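Cups, Lids and Straws: The White Table Pages

Posted 2021-04-22

Welcome back, everybody, and a special hello to those of you who found your way over from the Plunik swap list! This page is for the drinking cup people among us (you know who you are), and especially for anyone who has ever stood at the counter with a straw in one hand and a cup in the other, poking at the top and missing. I've been promising a page on straws and lids for ages, so pour yourself something and settle in.

The pictures come first and my ramblings after, same as always.
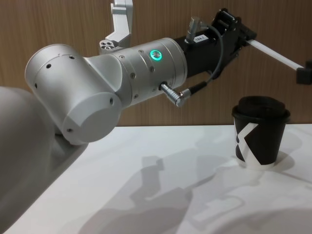
White tabletop, warm brown wood-grain behind it.

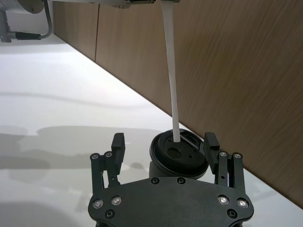
Round black top with its hole, and the long white strip coming down just beside it. 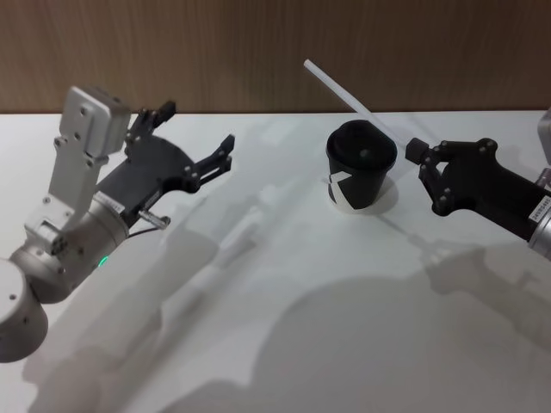 Now then, straws. I'm a late convert. I grew up in a house where a straw was a thing you got at the county fair, and you chewed the end flat before the lemonade was half gone. My mother would have laughed herself silly at the idea of a grown woman with a drawer full of them. But after I had my jaw worked on I spent most of a month drinking my suppers, and I learned more about straws in that month than I ever meant to.

The first thing I learned is that length matters a good deal more than looks. A straw that's too short slides down inside the cup the minute you set it in, and then you're taking the lid off and fishing around with a spoon. A straw that's too long is a nuisance of another kind, because it tips toward whichever side is heavier and pokes you in the cheek. I like a couple of fingers' worth standing up above the lid, maybe a hair more if the cup is going in the car.

The second thing is the hole. Lids are all over the place when it comes to holes! Some are cut snug, so the straw squeaks going in and stays exactly where you put it. Some are roomy enough that the straw leans over and rattles. I used to think snug was better across the board, and for a tumbler that gets carried up and down stairs all day I still do. For a cup that sits by the bed, though, I've come around to a looser fit. It goes in with one hand in the dark, and that is worth a little rattle.

Alfredo Talavera wrote to me last September about this very thing and made a point I'd never considered. His father has a tremor, and what helped him most was a dark lid and a pale straw. The dark top shows up well against a light tablecloth, and the straw shows up well against the top. They had been using a clear cup with a clear lid and a clear straw, poor man, and I can hardly find a thing on one of those myself without my glasses. So if you're buying for an older relative, think about color before you think about anything else. It costs nothing extra.

A word on tables while I'm at it. I do love a plain white top for this sort of thing. You can see every drip, yes, and I know some of you would call that a drawback, but I'd sooner know about a drip than lean my sleeve in it. And something wooden close by, a panel or a cabinet door or even just a bread board propped up at the back, keeps all that white from feeling like the dentist's office. We had a white table in our old kitchen for 23 years and I still miss it. The one we have now is speckled and hides everything, crumbs included, and I have found a raisin on it that I'd rather not discuss.

Back to the subject! Several of you asked how I get the straw in without bending it. I hold it low. That's all there is to it. If you hold it up near the top, the bottom end swings about and you end up chasing the hole around the lid, whereas if you pinch it down near the end you can steer it in as easily as threading a big needle. Once the tip is in, slide your fingers up a little and push, then slide up and push again. Slavica Kneževič taught me that at the Ulance craft table, where she was helping the little ones with their juice, and she does it so quickly you'd think the straw was falling in by itself.

Steadying the cup is the other half of the job. A tall cup with nothing in it will scoot away from you the moment you press on the lid, so I fill mine first. If it has to be done dry, set it on a folded dishcloth. A damp one grips better than a dry one.

Cleaning I've covered before, so I'll be quick. Long thin brush, warm water, a drop of dish soap, stand the straws upright in a jar to drain. Please don't lay them flat in a drawer while they're still wet inside. I did that with a whole bundle once and had to throw out the lot, and it was a nice bundle too. Lids want a going-over with an old toothbrush around the rim and in any little slot or hollow where the milk likes to hide. If yours has a rubber ring, take the ring out now and then. You'll be sorry you looked, but you'll be glad you did it.

For those who asked what I pay, I don't spend much. The last box I bought had 600 paper ones in it and was meant for the church picnic, and I suspect my grandchildren will be using them at their weddings. The reusable ones I buy two at a time, one for the kitchen and one for my bag.

I've still got your letters about bendy straws sitting in the basket by the phone, and I do mean to get to them. There are strong feelings on both sides! If you have a favorite cup with a lid that fits just right, write and tell me how wide the hole is and how long a straw you use with it, and whether it drips when you tip it over. I'd like to put all the measurements together on one page before the hot weather sets in.

Next up will be the mug shelf, provided I can get the mugs down without breaking the blue one.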